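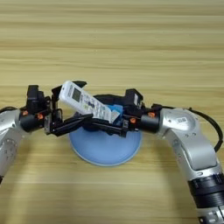 Two Arms, One Remote

The robotics club at Sowah Technical College meets on the second floor, in a long room that used to be a drafting studio. Most of the students are in their second year. They study electronics, machining or computer science, and they come in after classes, eat something out of a vending machine and start up the arms.

Their project this year is called Prornar. The goal is easy to state: two robot arms should work together on small household objects, the kind of thing a person with weak hands might want help with. The club settled on a remote control as its main test object. A remote is light, it is longer than it is wide, and it has a right way up. If one arm holds it badly, the other arm has nothing useful to do.

Naa Amoah is the student lead. She joined the club to learn how to solder and ended up writing most of the code that plans the arm movements.

"With one arm you mostly think about the object," she says. "With two you spend all your time thinking about the other arm."

That is the hard part of the work. The club has its silver arms facing each other across a wooden table, each with a black gripper at the end, and for the remote task both grippers have to reach the same small space over a light blue round base. The left one holds the white remote at a slant. The right one comes in from the other side, close enough that the fingers overlap when seen from above. A small error in either arm's position means a collision, and a collision means stopping, backing both arms out and checking the fingers for damage.

The students drive the arms by hand first. One person moves a pair of controllers while the software records the position of every joint. Those recordings are used to train a program that tries to repeat the task on its own. The club set itself a target of 200 good recordings for the remote before moving on to anything else. A recording counts as good if the remote is never dropped and the grippers never touch hard enough to trip the safety stop.

It is slow work. A run takes less than a minute, but setting up for it can take longer than the run itself. Students work in pairs, one on the controllers and one beside the table with a hand near the stop button. They switch when the driver's wrists get tired. Everything goes in a paper notebook first and gets typed up at the end of the night, including the runs that failed.

The notebook is worth reading. Early pages are mostly about gripper force. Too little and the remote slides out when the arm turns. Too much and the fingers press down on the buttons. Later pages are about timing - who moves first, how long the second arm should wait, and whether it should approach level or from a little above. The club tried having both arms move at once and gave it up after a week.

Money is a constant subject. The arms are on loan from the college's engineering department, but the club pays for its own spare parts, cables and printed pieces. This year's budget is $3000, most of it from the college and the rest from Avard, a local machine shop that hires graduates of the program. A good part of that has already gone to replacement finger pads.

The club will show Prornar at the Rerneo student robotics meet in December. Teams there get a table, a power strip and a fixed time slot, and the judges choose the starting position of the object. That last rule worries the students more than anything else. A program that has only seen the remote in a few positions will often fail when it is turned a little farther than usual, so the pairs have started placing it at odd angles on purpose.

Amoah would also like to bring a second object, maybe a pill bottle or a jar with a lid. Others in the club would sooner get the remote right. They have argued about it at several meetings and for now the remote has won.

New members don't touch the arms in their first weeks. They learn the stop procedure, then how to read the joint values on the screen, then how to home each arm by itself. After that they sit next to a driver and keep the notebook. By the middle of the term most of them have driven a full run.

The club is open to any student at the college, and no experience is needed. Meetings start at 5 p.m. on Tuesdays and Thursdays, and the room stays open until the building closes.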